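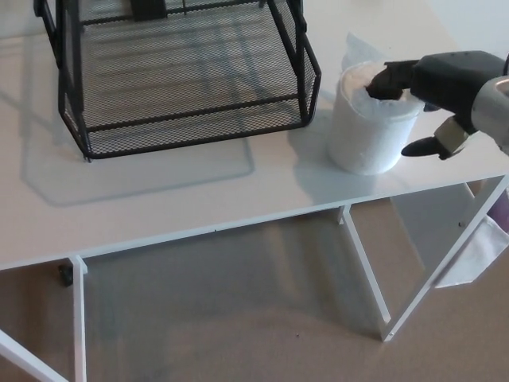 The Marchal Road

Wendelin Gruber bought the Stusero in February, from a widow at Plengate who wanted the shed back. It was a two-seat coupe with a cracked dash and a good engine. He paid her in cash and she counted it on the bonnet, then went inside and came out again with the spare key and a jar of plum jam.

He was sixty-four. He had driven delivery vans and then a school bus, and for the last nine years of his working life he had driven a desk at the depot. He had never owned a car with fewer than four seats.

"What's it for?" his daughter asked on the phone.

"For driving," he said.

The Dremura Hill Climb was run every autumn on the old Marchal road, which had been closed to ordinary traffic when the bypass went through. It climbed 350 metres from the weighbridge to the lookout. There were two hairpins near the top and a long left-hander in the middle that tightened just when you thought it was finished. Wendelin had taken the bus up it twice a day for years. He reckoned he knew it better than anyone on the entry list, though he knew it at forty kilometres an hour.

He spent the winter on the car. The brakes were worse than the widow had let on, and the left rear wheel bearing hummed. He did the bearing himself and did it badly, so he took it to Iddrisu Amegashie, who had the garage behind the bakery and had won the climb in a car he built from two wrecks.

Iddrisu put it on the hoist and walked underneath it for a while without talking.

"Who did this bearing?"

"Me."

"Right," said Iddrisu. He went and got a torch.

He charged for the parts and one hour of labour, though the car was up there all afternoon. When it was down on its wheels he asked if Wendelin had someone to practise with. Wendelin said he didn't. Iddrisu wiped his hands and said the road was open to club members before breakfast if you rang ahead for the gate, and that he was usually there by six.

So they went up before breakfast. The first morning Iddrisu sat in the passenger seat with his knees against the glovebox and said nothing until they reached the lookout. The engine ticked. You could see the river and the roof of the sugar mill.

"You drive like there's kids in the back," he said.

"There were, for eleven years."

"I know. I was one of them."

Wendelin looked at him. He tried to take thirty years off the face and couldn't do it. There had been so many of them, and he had mostly seen them in the mirror.

"Where did you get on?"

"Quarry gate. Me and my sister. You used to wait if she was late."

He did remember a girl who was late. She used to run with one shoe in her hand. He hadn't remembered there was a brother, and he didn't say so.

They went down and came up again. Iddrisu told him where to look, which was a long way further round the bend than he had been looking. He told him to finish his braking in a straight line and then leave the pedal alone. In the long left-hander Wendelin lifted off every time, at the same white post, and every time Iddrisu tapped a finger on the door.

"What's at that post?" he asked in the end.

"Nothing now. There used to be a dog."

"A dog."

"It came out at the bus. Brown thing from the farm. You had to be ready for it."

"The farm's gone, Wendelin."

"I know it's gone."

He lifted at the post for another three weeks. He would tell himself at the weighbridge that he wouldn't, and then the post would come and his foot would move. It was his foot's idea. He tried humming. He tried looking at the far fence. He took the car home and washed it and lay awake thinking about a dog that would have been dead for twenty-five years.

His daughter drove down for the event and brought a folding chair and a thermos. The scrutineer stuck number 639 on the door, a bit crooked. The car ahead of him was a proper racing machine with a wing on it, number 701, and it went off the line with a noise that made the children at the fence cover their ears. Wendelin pulled his gloves tight. Iddrisu leaned in at the window.

"Dog's gone," he said.

"Thanks."

The light went green. He got away cleanly and took second gear a little late. The first part was straight, past the cutting and the old bus shelter, and then the road bent left and went on bending. He saw the post. He felt his foot start to come up, and he left it where it was. The car leaned and the tyres made a sound he hadn't heard from them before. The post went by the window. He was on the far side of it with more speed than he had ever had there, and the first hairpin was arriving a good deal sooner than usual.

He braked late and ran wide and put two wheels in the gravel. He got it back. He took the second hairpin like a man driving a bus.

At the lookout a marshal with a clipboard waved him in beside the others and told him his time. It put him ninth in a class of eleven. He thanked her, switched off, and sat with his hands on the wheel.

His phone rang in his jacket. It was his daughter, at the bottom, wanting to know if he'd had his lunch.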